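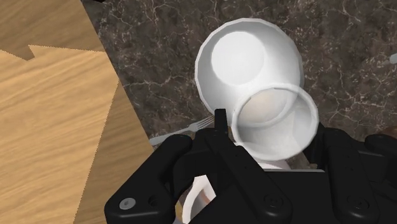

July, 7:40 am

Trindade listings, second pass on the price model. Picked up where Ismael left off. He'd pulled 319 closed sales but the file had the spring ones in twice under slightly different street spellings (St / Street, Mt / Mount). After dedupe: 243. Reran everything on 243, old numbers are dead, pls don't quote them.

Median barely moved. Spread did. Top end was mostly the doubled rows, all Osby Road, all from the same agent upload.

Days on market still a mess. Garnura resets the clock when a listing gets pulled and put back, Stellness doesn't. So the same house can show 5 days in one and a whole season in the other. Using Stellness where we have both. Where only Garnura, flagged in col M, left out of the time chart but kept in for price.

Square footage: 7 records with zero. Checked two against county, both real houses, just never filled in. Rest to do. Do NOT let the script fill with the neighborhood average again, it made a one-bedroom condo into the best deal in the county.

Tried adding lot size. Helps on the hill side, does nothing downtown, makes condos worse. Took it out. Might go back in as a separate model for detached only, ask Adalberto.

11:15
Adalberto says separate models fine but keep the same cutoff for "renovated", i.e. permit on file, not whatever the agent wrote. Agent text says "updated" on nearly everything. Went thru the permit list by hand for Osby Road, slow, half of them are water heaters. Water heater does not count. Roof doesn't either. Kitchen and bath yes. Garage conversion?? left blank.

Seller credits: still not subtracted from the sale price. They should be, only Stellness has the field and it's often empty. Not fixing today.

2:30 pm
Rerun with permits in. Error down a little for the older houses, flat for anything newer. Saved as trindade_v4, v3 is in the old folder, don't delete, Ismael's charts still point at it.

To do
- other zero sq ft records
- ask Garnura abuot the relist dates, orignal date must be somewhere
- col M flag needs a header
- garage conversions, decide
- Ismael: which agent file did the spring rows come from?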